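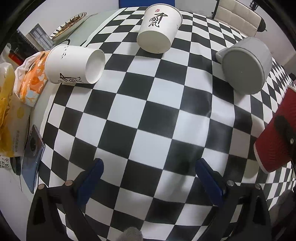

Table Coverings and Glare in a Shared Break Area
Project report, December 21, 2019
Graciela Retamal, Yuto Matsuda, Femi Akinola
Supervisor: Ngozi Bashir

1. Purpose

The break area on the second floor of the Samasby building has one long table, used for meals and for sorting supplies. Users complained of glare from the ceiling lights and of cups being knocked over during clearing. The project compared a bare tabletop with a checkered cloth under the same lights and looked at where cups and mugs end up when people share the surface.

2. Materials

The tabletop is a pale greenish color. The cloth has black and white checks inside a plain white border, with a thin black line along the border. It covers most of the table but leaves a strip bare on the left side. Tableware included white paper cups printed with black brush-style characters (中國風), a red ribbed paper cup and a light grey mug. Household items already kept on the table were left in place along the bare strip.

3. Method

Each session lasted 20 minutes. There were 14 sessions, half with the cloth and half without. Two observers stood at opposite ends and wrote down any glare that made it hard to read a printed sheet laid flat. Cup positions were sketched on a plan at the end of the session. Overhead lighting was not changed. Blinds stayed down.

The cloth was laid by hand and smoothed once. It was not ironed or clipped. Musa Onuoha suggested clips after the fourth session, but adding them would have changed the conditions partway through.

4. Results

Glare was noted in both conditions. On the bare table it spread as one wide patch near the middle. With the cloth it broke into smaller patches. The surface of the cloth is glossy enough to reflect light on the black squares as well as the white ones, and soft wrinkles running lengthwise right of center carry reflections of their own. Smoothing the cloth a second time between sessions moved the wrinkles without removing them.

Cups lay on their sides more often with the cloth in place. The left border was the worst spot. A cup left there rests partly on the cloth and partly over it, up against the packaging on the strip. The mug was also found tipped in two sessions, both with the cloth.

5. Sources of error

The observers knew which condition was being tested. The plan was drawn to the size of the table and not of the cloth, so positions near the border had to be estimated. Empty and part-filled cups were recorded under one heading.

6. Further work

A matte cloth of the same pattern should be tested in February, cut to reach both long edges. Gerkley has a sample roll. The bare strip should be cleared before the first session, and empty cups should be logged separately.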